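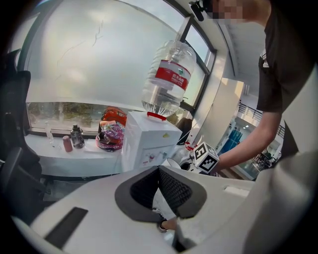

Water intake at work has mostly been studied through self-report, and the place where people go to fill a cup has had much less attention. We treat the refill point as a small shared space with its own habits. It has a machine, a patch of floor, a surface or shelf within reach, and a short wait. Staff at the Urkton offices described the wait as the part they noticed most. Posture also came up in the comments. A person using or attending to a dispenser often leans forward with a forearm out, as the person in the dark T-shirt does beside the dispenser front, and several respondents said that this left little room for anyone else to reach in. Two people can share a kettle without much trouble, but sharing a dispenser was said to be awkward.

The survey ran for four weeks in March and covered 18 workrooms in two buildings, the main Urkton site and Ayele House. Paper forms were left in the rooms and an online version was sent out through Plumum, the staff portal. We received 651 usable forms. Forms with no answer to the question on distance were dropped. Where a person had returned both a paper and an online form, we kept the earlier one. Visitors and contractors were not asked to take part, and we have no figures for them.

Choice of vessel

Respondents were asked what they usually drank from. The choices were a cup or mug kept at work, a bottle brought from home, a disposable cup, and "other". Of those who answered, about 51 per cent chose a cup or mug. This was higher than we had expected, given that bottles are sold in the canteen at both buildings and were given out free at a Betach health day the year before. Comments suggest that a bottle is felt to be something for travel or the gym, while a cup belongs on a desk.
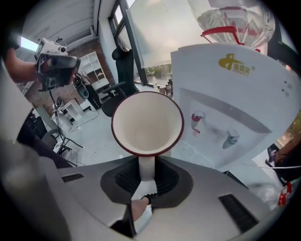 Figure 1. White cup with a dark red rim, held upright; a white water dispenser stands to the right.

The kind of vessel matters for how we read the rest of the answers. Our form asked for the number of refills in a day and did not ask for volume, so a person with a small cup may report many refills and still drink less than a person with a large bottle. We therefore report refills separately for cup users and bottle users and make no claim about total intake. Cup users reported more trips, and they were more likely to say that they spoke to a colleague on the way. Bottle users tended to fill once on arrival and once after lunch.

Hot drinks were left out on purpose. Earlier pilot forms had mixed tea and water in one question, and the answers could not be pulled apart afterwards.

Floors and footwear

Spills were the most common complaint after waiting. Respondents in rooms with hard floors mentioned them more often than those in carpeted rooms — which may only mean that a spill is easier to see on a hard surface. Speckled finishes drew mixed remarks. Some people liked that they hid marks, and others said that the same pattern made small drops hard to spot.
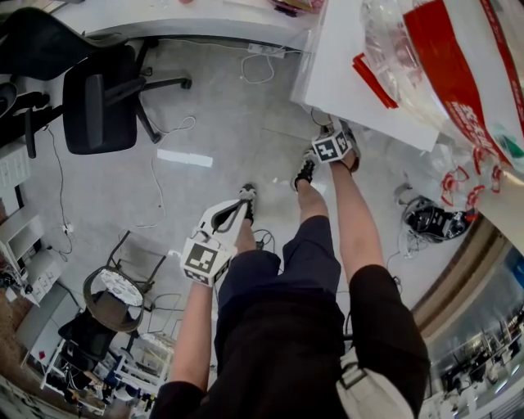
Figure 2. Black trainers on a pale grey speckled floor, seen from above.

We did not measure slip resistance and had no access to accident records. The form did include one question on usual footwear, and most respondents gave trainers or flat shoes. Too few people reported heels or open shoes for a comparison to be useful. Mats had been put down at the Ayele House refill points before the survey began, and opinion on them was divided. They were said to catch drips well but to slide when stepped on at the edge. The facilities team at Urkton has since asked for the room-level answers on spills, and these are given in the appendix.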